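Pellcombe Workshops Building - Electrical and Ventilation Upgrade
Progress report to the Markard Fund, second reporting period
Prepared by Nelli Savolainen, project manager

1. Status

Work is on budget and two weeks behind the program issued in the first report. The delay comes from the replacement of the main distribution board, where the enclosure first delivered did not match the approved drawing. The correct unit arrived in November and was energized the same week. All other packages are within their float.

2. Electrical distribution

The old board and its rewirable fuses have been removed. The new board has 27 outgoing ways, of which 3 are spare. Each workshop bay now has its own isolator and residual current protection. Wael Sqalli carried out insulation resistance tests on every final circuit before connection. Two circuits on the north side failed and were traced to a crushed section of conduit above the old paint store. Both have been pulled out and rewired, and the retest figures are in Appendix B.

Earth bonding to the water and gas services has been brought up to current size. The bond to the structural steel was found to be missing at the west end and has been added. This was not in the original scope and was paid for from contingency.

3. Ventilation

Teltholm has completed 871 feet of ductwork against a contract total of 1,981 feet. The ground floor runs are finished, sealed and pressure tested. Leakage on the first test was above the limit in one branch, where two flanges had been assembled without gasket tape. The branch passed on the second test.

The supply fan is on its mounts but has not been commissioned. Othmane Fahmy has asked for a revised vibration calculation from Saber, the fan supplier, as the isolators delivered are stiffer than those specified. Until this is settled the fan will not be run above half speed. The roof section of duct needs dry weather and a crane day, and is booked for a Friday to keep the yard clear of deliveries.

4. Occupied areas

The building has stayed in partial use throughout. Power shutdowns were agreed with occupants in advance and kept to the hours before 8 a.m. One shutdown overran by 40 minutes.
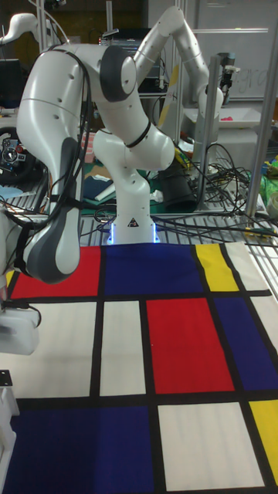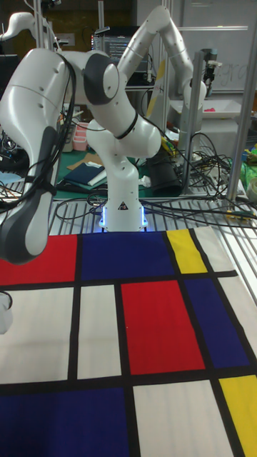

Figure 1 (both views). White robot arm and work table, Pellcombe.

Dust has been the main complaint from occupants. Temporary screens were put up at both ends of the central corridor, and the cutting of openings was moved to the evening. Complaints dropped after the second change.

5. Cost

Spending to date is in line with the forecast. Contingency has been drawn on twice, for the steel bonding and for making good the ceiling below the old paint store. The remaining contingency is considered adequate for the roof works - the largest open risk - provided the existing curbs can be reused. Mounir Abdel Hamid will inspect the curbs once the old cowls are off.

6. Risks

Roof curbs: condition unknown. If they need replacing, the crane booking will have to be moved.

Fan isolators: a change of part would add up to three weeks, most of it delivery time.

Controls: the wiring schedule for the damper actuators is still in draft. Eyvindur Kragh has commented on it and a second issue is expected before the next site meeting.

7. Next period

The remaining first floor ductwork will be installed, followed by the roof section and the fan connections. Emergency lighting will be moved to its new circuits, one stair at a time. Commissioning of the ventilation system is planned for the end of the period and depends on the isolator question in section 3.

No change to the grant amount or to the payment schedule is requested. The second claim, with invoices and test certificates, is submitted under separate cover.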